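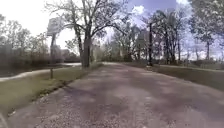
Who is responsible when a delivery robot leaves its approved route?
The operator named on the permit, under the Clukcombe draft, even if the software came from somebody else.

Home | Gallery | Rules Watch | Contact
Search this site... Go

Sidewalk robots, gravel roads and the draft code
Posted Tuesday, April 6, 2021 by Ea Hafstein

The Trultum trial has a code of practice now, and I've read all 6 pages. It asks for a remote stop, a logged route and a walking pace near people. Fine on paper -- but the routes were plainly drawn by someone thinking of concrete.

A straight gravel road, loose stones up close and tree shadow across the middle. The code says "suitable surface" and never defines it. Setsuko Chiba asked for a definition in writing and got a brochure.

There's a pale paved path off to the left, past the grass. Would a robot have to take it? Section 2 says "where practicable", a phrase that has never stopped anybody doing what they liked.

Comments on the draft go to Tae-yang Ha at the township office. Quote file 3432.

Filed under: Robots & Bylaws, Roads, Neighbourhood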